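4.2 Where the folding happens

It will surprise few readers who have ever looked after a household that the folding of clothes rarely takes place on a table. When Davoud Abbasi and I first drew up our plan for the home visits, we had left a generous space on the recording sheet for "work surface," with boxes for kitchen table, ironing board, countertop and floor, and we had put the bed at the very bottom of the list, more out of thoroughness than out of any real expectation. By the end of the first round in October we had turned the sheet upside down. Of the 580 folding episodes we logged across the twelve households, by far the largest share took place on a bed, and in 9 of the 12 homes the bed was the only surface used for anything bigger than a pair of socks.

The reasons people gave us were the sort that one would nod along to over a cup of tea. A bed is large, it is soft, it is already in the room where the wardrobe stands, and it is usually free in the middle of the day. Several people spoke fondly of the bed as a place where a job could be left half done without getting in the way of dinner. One mother in Derham, who had raised four children in two rooms, told us she would not know how to fold standing at a table, and that her hands expected the mattress to give a little when she pressed down a crease. We have kept her phrase, "the bed gives back," in our coding notes ever since, and I confess it has shaped the way I look at my own laundry.

4.3 The bed as a sorting map

What interested us more, as the visits went on, was how the bed was divided up. In the Vuker and Hesero households alike, people worked with a clear patch in front of them and let the finished pieces travel outward, toward the far side or the foot. Branislav Urban, who transcribed most of the interviews and has a far better eye for layout than I do, began sketching these arrangements in the margins of his transcripts, and it was from his sketches that we took the idea of treating the bed as a kind of map, with a working area, a holding area and what he called the shore, meaning the place where finished clothes wash up and wait.

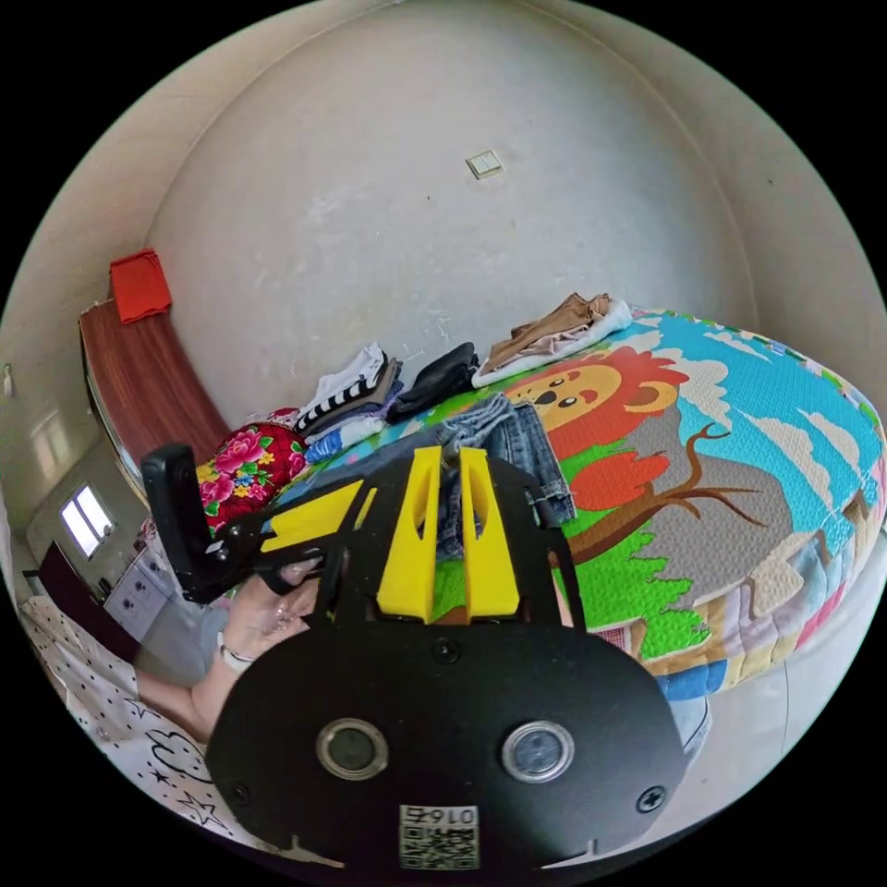
The shore is worth a closer look, and I would like to spend a little time on it before moving on to the garments themselves. We had expected it to be the edge nearest the wardrobe, for the simple reason that the clothes would be going there next. In practice people seemed to choose whichever edge they did not have to reach across again. Where a bed was pushed up against a wall, as so many are in smaller rooms, the wall side was the natural choice, and the folded clothes along the wall here, with a beige garment resting on a white cloth and a stack that takes in a white top and a black-and-white striped piece, show the arrangement well enough, while the jeans lie out on the mattress nearer the middle. A wall also does a modest service in keeping a pile from toppling off the far side, which several people mentioned to us with some feeling. In rooms where the bed stood free on both sides, the shore tended to move to the foot, and the piles were noticeably lower.

Bedding entered into this more than we had thought it would. We asked every household whether they cleared the bed before starting, and the answers were wonderfully varied. Some stripped it down to the bottom sheet. Others pushed the quilt up to the head in one armful and got on with it. A grandmother in the Ackroyd building laid a clean cloth over everything first and shook it out of the window afterward, and she was rather shocked to hear that other people did not. The quilt, in short, was treated as furniture by some and as laundry by others, and we found no tidy way to predict which it would be from the size of the home or the number of people living in it.

4.4 Heavy garments and the long fold

Denim deserves a few paragraphs of its own. In our pilot interviews, jeans were the garment people had the strongest opinions about, and also the one on which members of the same family most often disagreed. The commonest method by a comfortable margin was to lay one leg over the other and then bring the hems up toward the waist, once or twice depending on the depth of the shelf. Eleven of our participants did it this way without being asked, and could not recall having been taught. The rest folded across the waist first, or rolled, or (in the case of one cheerful teenager) hung everything over the back of a chair and declared the matter closed.

Whichever method was used, the long fold brought out the one real weakness of the bed as a work surface. Thick cloth wants a firm edge to be folded against, and a mattress does not offer one. People made up for this in different ways, some by leaning in with the forearm, others by smoothing the leg from the hip downward with the flat of the hand before making the second turn. We noticed too that the side seam was often used as a guide, much as one might follow a printed line on paper, and that when the seam wandered off at an angle the whole garment tended to be opened up and begun again.

A patterned sheet complicates the business a little. Two participants told us that they found it harder to judge whether a leg was lying straight over a busy print, and one said quite the opposite, that she lined the hems up with the shapes in the pattern and would miss them on a plain sheet. Plain, dark denim on a bright children's print is of course easy enough to find with the eye; it is the small pale things, the undershirts and the odd socks, that go missing in it.

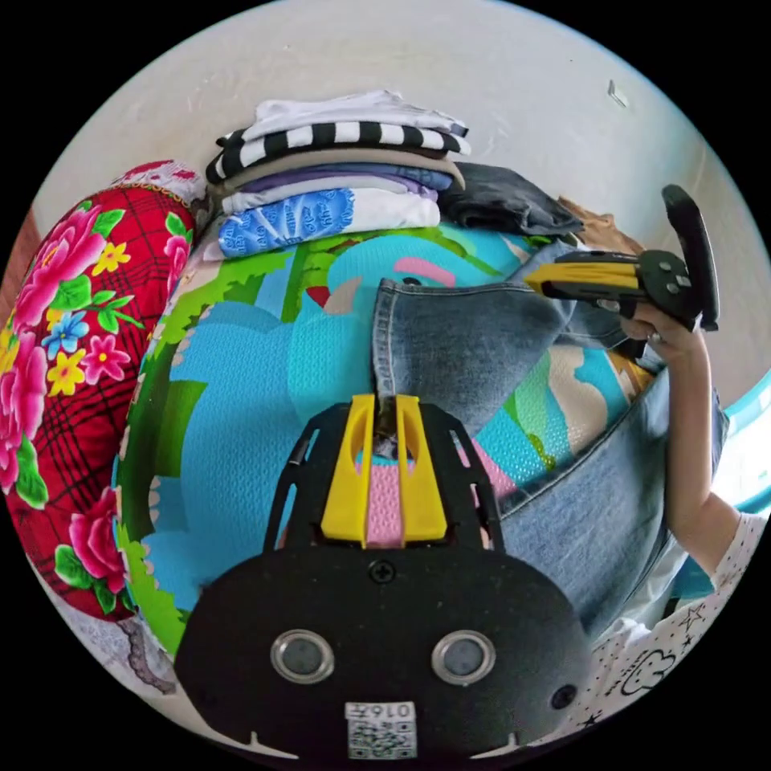

Figure 3. Jeans partly folded on a printed bedsheet, with the long seam running diagonally and a red floral quilt to the left.

We coded the state of the garment at each pause in the work, using the simple scheme given in the appendix (open, first turn, second turn, placed). Partly folded garments turned up in our notes far more often than we had allowed for, and at first we took them for interruptions, somebody called away to the door or the stove. After talking it over with the families we came round to a kinder reading. People pause over heavy clothes to think about where they will go. Shelf or drawer, his side or hers, this season's or next; the decision is made with the cloth still in hand, and the last turn is held back until it has been settled. Abbasi has suggested that we call this the deciding fold, and although I was slow to warm to the term, we use it in the sections that follow.

Pauses of this kind were less common with light garments, which were mostly folded all the way and sorted afterward. The difference held in both rounds of visits, and we return to it in Section 5, where the placing of clothes into wardrobes and drawers is taken up.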